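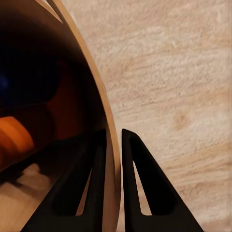 Round bin, wooden rim. Rendered.

16/10/2026

Quick one, bus in a bit. Slept badly. Woke at four with the allotment money going round my head, then the gutter, then whether I'd ever replied to Emília. I hadn't. Replied at 4:20 in the morning, which she will have opinions on.

So the jam. Thirty jars by tomorrow night for the church hall sale and as of this morning I had seven. Seven! All plum, all from August, one with a lid I don't trust. I said thirty because Emília Zelenák said thirty and I was standing right next to her when she said it and my mouth just went along.

Pears from the Meireles place. Went over before work, still dark, frost on the gate. He wouldn't take money again so I left the last of the eggs on the step. Good pears, hard as anything, a few with scab but that peels off. Carried two bags back and one handle went at the corner of Stoltness Road. Pears all over the curb. A kid on a scooter helped me pick up and then asked if he could have one, took one bite, put it in his pocket very politely.

Work was work. The Dullura order is wrong again, third time, they sent the 200 size when we want the small ones and now there are boxes all down the hall. Rang them. Hold music. Rang them again at lunch and got a woman who was very nice and said it would be looked into, so that's that till Monday. Ate a cheese roll standing up. Left early, told them dentist. Felt bad till the bus stop.

Home by three. Peeled for two hours with the radio on. My thumb is brown and I've got a blister where the knife sits. Mum used to do all of this in one afternoon with us lot under the table and I do not know how. She had the big pan, maybe it was just the big pan. Who got the pan? Ask Tess. Not in a pointed way.

First batch – ginger, lemon, the usual sugar. Took forever to set. Did the cold saucer thing over and over, runny, runny, runny, then I went to let the cat in and it had gone thick and caught on the bottom. Saved most of it. Tastes a bit like toffee. Calling it caramel pear on the label and I defy anyone to complain.

Second batch better. Stood over it the whole time. Windows so steamed up I couldn't see the yard. Nice, though. Dark by then, whole house smelling of ginger, and I thought about nothing at all for maybe twenty minutes, which I needed more than I knew.

Ran out of lids. Of course. Went next door and she had a drawer full, all sizes, and half of them even fit. She wanted to talk about the planning notice. They want to put 73 parking spaces where the old Flukley yard is and she's writing a letter, would I sign. I said yes, then had to stand in the doorway while she read me the letter. It's a good letter, a bit long. The part about the hedgehogs is strong. Signed it with sticky hands.

Emília rang at seven. Didn't mention the 4:20 message so I didn't either. She's got the tablecloths, she's got the cash tin, she wants to know if I can do the early shift AS WELL because somebody's back has gone. Said yes. See above re my mouth. She also says we should charge more this year and I think she's right, sugar being what it is, but I can already hear the old boys at the door. They pick up every jar, hold it to the light, put it down again, then buy one scone.

Wrote labels in front of the tv. My handwriting starts off lovely and by the end it says Peor. Left those. Not doing them over.

Thinking about Mum a lot this week. It's the time of year, and the smell. I found her recipe for the green tomato one inside the back of the phone book, in pencil, no amounts, just "enough vinegar" and an arrow. I'd like to try it on Sunday when this is all done, if there are any tomatos left out there that the frost hasn't had. Probaly not many.

Things for the morning – float for the cash tin, the good apron, tape, something for the cat's ear, milk. Put the bad-lid jar in the fridge for us. Ring Tess.

Feet hurt. Jars are all lined up on the counter under a tea towel and the lids keep popping, one at a time, makes me jump every go. Going up. Alarm's set for six.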